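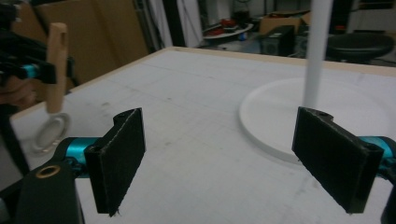 Cecilia Owusu had been staring at the same number for an hour, and the number was 2443. That was how many jobs were waiting in the mail queue on Wasilby, and it was going up.

"It's the log partition," she said into the phone. "Has to be. Montoya filled up the same way in December."

"Did you check inodes?" said Carmela Campos, who was supposed to be on vacation and sounded thrilled to be asked.

Cecilia had checked the disk, the memory, the network and the clock. She had not checked inodes. She typed df -i, hit Enter, and there it was, one hundred percent, plain as day!

"Oh, you beauty," she said.

"Me or the server?"

"Both!"

She loved this part. The machine had been telling her all along in its own flat little way (no space left on device, no space left on device) and she'd kept answering that there was plenty of space, look, 243 gigabytes of it. Now they were finally talking about the same thing. She went down through the directories one at a time, and in the spool folder for the old fax gateway the listing just hung.

"The fax gateway?" Carmela was laughing. "We turned that off!"

"We turned off the gateway. Did we turn off the script that leaves it a note every minute?"

There was a long, wonderful silence on the line.

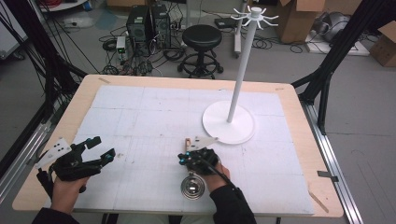
A gripper in each hand, and the mug in the right one.

Cecilia commented out the cron line first, then wrote a find command and read it aloud twice, slowly, the way Carmela had taught her on her first night shift at Brevstead. Carmela said yes to every word of it. Then Enter, and the cursor sat there blinking, and both of them breathed into their phones like kids hiding in a closet.

Ninety-nine percent. Ninety-seven. Then 55, so fast she yelped.

The queue stirred. 2443 became 2440, then 1166, and the fans down the row seemed to pick up, though that was probably just her wanting them to.

"Go look at Tirano," said Carmela. "It was built off the same image."

Cecilia already had the window open.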